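Calcombe Community Newsletter
22 April 2018

Water tank check-ups before winter

The wet months are nearly here, and if your household runs on rainwater this is the time to look at the tank. Most of the properties on the Calcombe side of the ridge have been on tank water for as long as they've been standing, and plenty of those tanks were put in well before the present owners arrived. A tank will put up with a fair bit of neglect. The gutters and screens that feed it won't.

Start with the roof. Gum leaves have been coming down heavily since the last windy spell, and the valleys on older tin roofs hold them in a wad that stays damp underneath. Clear the valleys first, then the gutters, then the leaf guards over the downpipes. If you do it the other way round you'll be doing the guards twice. Anyone who isn't comfortable on a ladder should ring a gutter cleaner now, as the two who service Moken Road and the flats are usually booked out by the end of May.

Next, the first-flush diverter. This is the capped length of pipe beside the downpipe that catches the dirty water at the start of each rainfall. Unscrew the cap, let the muck out, rinse the ball and the small drip outlet, and put it back hand-tight. If the outlet is blocked the diverter stays full, and everything off the roof goes straight into your tank. A good many of the complaints we hear about brown water come back to this one part.

Then look at the inlet strainer on top of the tank and the mesh on the overflow. Both should be whole. A tear the width of a pencil is enough for mosquitoes, and the overflow mesh is the one people forget. Replacement mesh is sold by the metre at Zacharias Hardware, and they will cut it to size if you bring the old ring in with you.

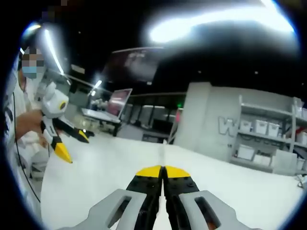 Sludge is the part of the job most people put off. Fine silt settles on the floor of the tank and does no harm while it stays there, but when it builds up near the outlet it is drawn into the house. To check, lower a clean length of white conduit to the bottom on a still day and see how far up the brown mark comes. If it is more than a hand's width, book a desludge. Take a sample from the kitchen tap too, in a clear glass jar, and leave it overnight without moving it. Stand it on something plain and pale, like the big white tabletop in the photo, and look down through it in good light the next morning. Sediment that can't be made out on a timber bench or a patterned cloth will show up as a ring at the bottom. A clear jar tells you nothing about bacteria, so anyone with a baby or an unwell person in the house should send a proper sample to a lab — your doctor's rooms can tell you which ones take private samples.

If you want the tank cleaned, Anusier Tank Services will be working through the district in the first half of August. A standard clean for a tank up to 2000 litres is $90, and larger tanks are quoted on site. They use a vacuum method, so you keep most of your water. Last year they did 39 tanks in Calcombe and had to turn people away at the end, so it pays to get your name down. The list is on the counter at the general store. Write your lot number as well as the road, as the numbering past the second cattle grid is still not on the maps.

Please leave gates as you'd like them found and tie up dogs on the day. The truck needs almost three metres of clearance at the driveway, and low branches should be cut back beforehand.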